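Mostunow two-arm tray task: README

Simulated episodes for a pair of white arms with white hands and black jointed fingers, matching the set we are building at the Vuswood shared workshop. The sim came first so the controller could be tuned before the real joints were wired. Maintainer: Priit Priedītis.

Contents
3,000 episodes, one folder each: joint positions, commanded targets, rendered frames. Logging rate is 40 Hz. Scene files are under scenes/tray.

Task
Hold two cubes, yellow and pink, between the hands over a turquoise tray. Cube start poses are randomized inside the rim — tray and table stay fixed.
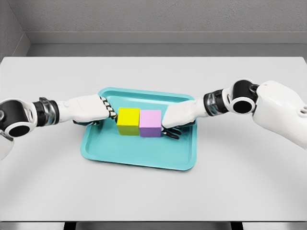 Gunārs Hunt asked in the tracker whether the friction values came from the printed cubes or were left at the defaults. They are defaults. Measured values will go into version 2, along with the fingertip pads.

Known issues
Contact forces are noisy when both hands press at once. Filter before training. Wrist torque is logged in the joint frame — older Staver scripts expect the tool frame and will load it without a warning.

Use
Run check.py on a fresh copy before anything else. Hardware logs are kept separately and are not part of this release.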